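The Reltilik Road File

The letter from the council came on a Tuesday. It was dated 2022-08-23 and signed by Harriet Whitlock, and it said that the records of the old children's home on Reltilik Road would be opened to families.

Mavis Yazzie read it twice at the kitchen table and then rang her sister.

"They want us at the town hall at 10," she said. "They've given me a number. I'm 353."

"What's that for?"

"The queue, I suppose."

Birdie didn't want to go. She had stopped using the name Yazzie when she married, and as Birdie Mbeki she had told no one about Hedelby. But she came in the end, in her good coat, and they sat near the back.

A woman called Ishbel McIver stood up before the minutes had been read. She said her brother had gone into the home in June at two years old and there was no paper to say he had come out. The chairman thanked her. She stayed standing.

"I don't want thanks," she said. "I want to know which field."

He looked at his notes. The land had been sold, he said, and the new owners would have to agree to a search. It would take nearly two years. Someone at the side began to shout, and the clerk, Ingrid Kowalczyk, put down her pen and waited.

When their turn came the sisters were given a brown envelope. Mavis held it all the way to the bus stop - she would not put it in her bag.

"Open it," said Birdie.

"At home."

The bus was late. They shared the bench with the envelope between them, and when it began to rain Birdie took off her scarf and laid it over the top.
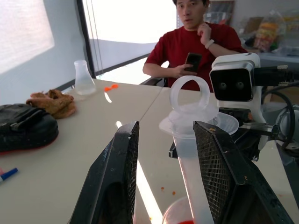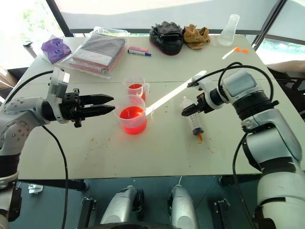 First picture: tube with a ring-handled lid. Second: the white-topped table and a clear measuring beaker.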